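River walk and flood meeting: news from Hostton

The high water of last October is gone, but the work after it is still going on. The river came over the wall at Maes Street and entered 60 houses. Seven families are still living with relatives or in rented rooms in Tirport, and we hope they can return before summer.

The relief fund has now 3100 euros. From this money, 410 euros were paid for two pumps, which are kept in the old fire station on Zornberg Road. If you need a pump, please call the town office first and bring a trailer.
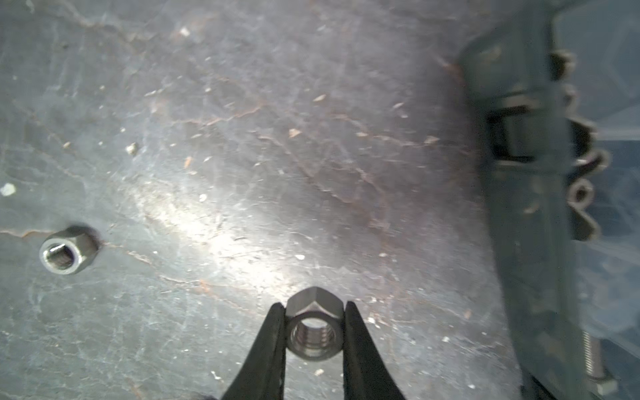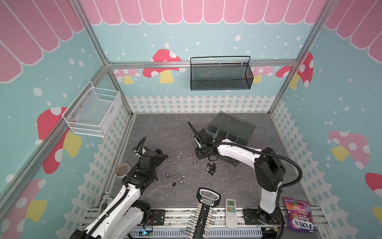
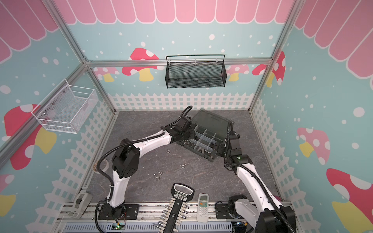 Can I still ask for help with a flooded cellar?
Residents can apply until the end of this month, also if the cellar is already dry. You need a copy of your insurance letter and the address of the house.

The lower path between the bridge and the boat landing stays closed. The bank under it was washed out in two places, and the engineer wants to look at it again when the water is lower. Please use the upper path, also with bicycles.

Ayanda Cele is collecting high water marks for the new flood map. If you made a line on your wall or your garden gate that night, please do not paint over it yet. Write to her at the town office and she will come to measure it.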